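November 27, 2025
Notebook, bay 2, packing and storage

Long day, writing this up fast before I forget which shelf got what.

Job was to clear the backlog from the Storkness order and get the loose stuff off the floor and onto the racks. Order 3295 still open, see below. Have not touched the Woten cartons, those wait until the tape dispenser is fixed.

Started with the cream pieces. Two kinds, the curved ones and the flat slabs, same color near enough so they got mixed up in the August move and nobody relabeled them. Whoever reads this: the curved ones are NOT interchangeable with the slabs in the cartons, they ride up and the lid bows. Tried it again today to be sure. Lid bowed.

Sorting rule for now:
Curved – bin by the rack, smooth side up.
Flat – standing on edge, never stacked. Stacked ones take a dent from whatever is on top and the dent doesn't come out.
Anything chipped – scrap bag, don't save it "for filler". We have plenty of filler.

Handling note on the curved ones. They slide if you take them low. Come in at the widest part, both sides at once, light squeeze, lift straight up. Squeeze hard and you mark the surface. Did this to one piece before lunch, set aside with a pencil X on the back.

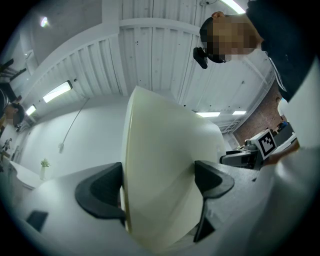

Also wipe your hands first, the pale finish shows every smudge. There's a roll of blue towel on the end of the bench, or was. Somebody please order more, item 247 on the Vendono sheet, the short rolls not the long ones. Long ones don't fit the holder and end up on the floor.

Lighting is fine in the middle of the bay and lousy under the racks. Missed two chipped corners that way and had to pull them back out of a finished carton. From now on check edges under the ceiling light before packing, then box. Turn the piece all the way round, the chips are mostly at the corners and they're small.

Rack by the wall: moved everything heavy down one level. Top level is for light goods only. Empty cartons can go up there too if they're folded flat. The left upright still rocks a bit when you push on it, shimmed it with card for the time being, needs a proper foot. Not urgent but don't lean on it.

Lunch, then slabs.

Slabs went quicker than I expected. Two people makes sense here, one at each end of the bench, and you don't have to walk round for every piece. Agreed on a simple order so we don't both reach for the same one: left side feeds, right side packs, swap when you get bored. Swapped a lot.

Steps as we ended up doing them, so the next pair can just start:

1. Clear the bench completly. Tape, knives and pens go in the tray. A pen under a slab leaves a line.

2. Fold the carton and tape the bottom seam, one strip along and one across. Leave it open on the floor beside you, not on the bench.

3. Pick up the slab on its two faces and keep it upright. Hold it up to the light and look along the top edge for dings. Go slow with the tall ones, they catch air and wobble.
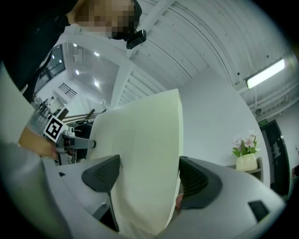 4. Lower it into the carton on edge. If it stops partway don't push – lift it out, check the bottom flap is flat, go again.

5. Paper between every slab. One sheet, folded once. Two sheets and the last slab won't go in.

6. Close, tape, write the carton number on the short side. SHORT side. The long side faces the wall once it's racked and you can't read it.

7. Mark it on the list straight away. I left a batch till the end and had to reopen one to see what was in it.

Open items
Order 3295 is short one carton of curved. Look behind the Tsai returns first, I think it got shoved back there.
Carton 926 has no label, only my pencil. Print one.
Rack foot, as above.
Blue towel.
The Tsai returns themselves. Someone has to decide whether they go back on the shelf or out, they've been in the way since August and I moved them again today for the third time.

Knives counted back in. Floor swept, not mopped. Woten cartons first thing next session if the dispenser is back.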